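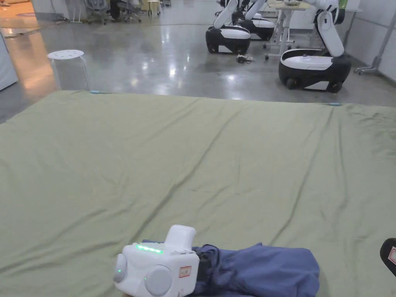
Why were two controllers compared with the same hand-held gripper?
Because a change of gripper would also change the grip on the cloth, and the effect of the controller could then not be separated.

4.2 Cloth handling

We recorded 1,708 grasps on blue cloth with the Wulley controller and 186 with the older Dorel controller. The second number is small – the Dorel unit was returned in June – and we therefore report it only as a reference. Urs Ruchti checked the labels of both sets. Figure 2 gives the view from the gripper, with both black fingers on the blue cloth and the gray-green fabric behind it.

Figure 2. Wide-angle view from the gripper tool during cloth handling.
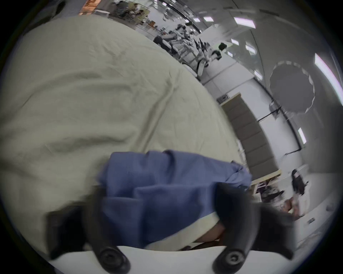 How was a failed grasp defined?
A grasp was counted as failed when the cloth left the fingers before the operator gave the release command.

The same definition is used for the Paredes set in Section 4.3. There the fingers close more slowly, and thin hems are lost more often than thick folds.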